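Setting up the fingers on a hand-held gripper for soft laundry

Lucero Giraldo and I have been using a hand-held gripper to record demonstrations for a folding arm we're building in my garage. The arm copies what a person does with the gripper, so the gripper has to hold cloth well before anything else matters. This page covers the linkage and fingertip setup. Mounting the arm is on its own page.

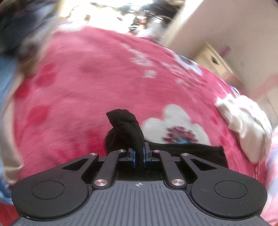
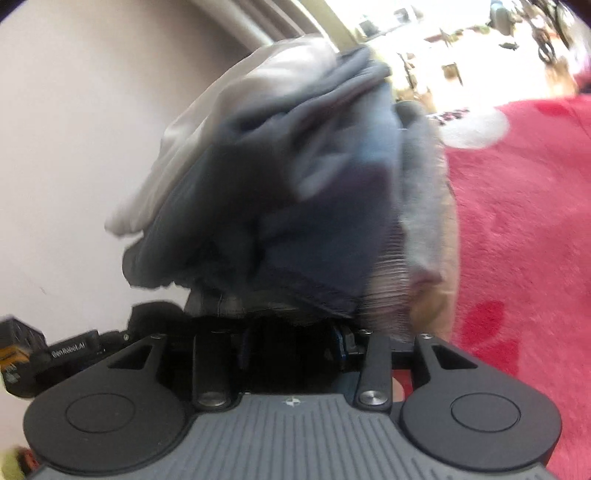 Clothes on the pink blanket, one with black fabric in the fingertips, one with a bigger pile in front of the jaws.

What you need

A small hex key set, a plastic card, isopropyl alcohol, a lint-free rag, blue painter's tape and a basket of clean clothes. Include thin things like socks and T-shirts as well as one heavy item.

Step 1. Clean the fingertips

Lint builds up on the gripping faces faster than you'd expect. Wipe both with alcohol and let them dry for 2 minutes. Don't use fabric softener sheets on the clothes you plan to practice with. They leave a film.

Step 2. Check the linkage for play

Open the jaws all the way and wiggle each finger sideways. A little movement is fine. If you hear a click, tighten the pivot screws an eighth of a turn at a time, alternating left and right. Stop when the click goes away. If the jaws no longer spring open on their own, back off the last turn.

Step 3. Line up the tips

Close the jaws on the plastic card. Both tips should touch it along their full length. If one side lifts, loosen that fingertip, press it flat against the card and tighten it again.

Step 4. Zero the opening

In the recorder settings, close the jaws with nothing between them and save that as zero. Then open them fully and save the maximum. Ours reads 71 at full open. Write your number on a piece of tape and stick it to the bench. If it drifts, go back to Step 2.

Step 5. Practice the pick

Spread a blanket over a bed or table and drop the clothes on it in a heap. Come in from above, slowly, with the jaws half open. Pinch one layer, pause, then lift. Tamara Vasiliu did her first 175 picks too fast and we had to throw most of them out.

Do thin items first. With a big pile, take whatever is on top and don't dig for a particular piece.

Step 6. Save and sort

Save each pick as its own file and delete the drops the same day. We have nearly 2000 good ones now, and the arm still has trouble with waistbands. I'm trying softer fingertips next and will add the settings when I have them.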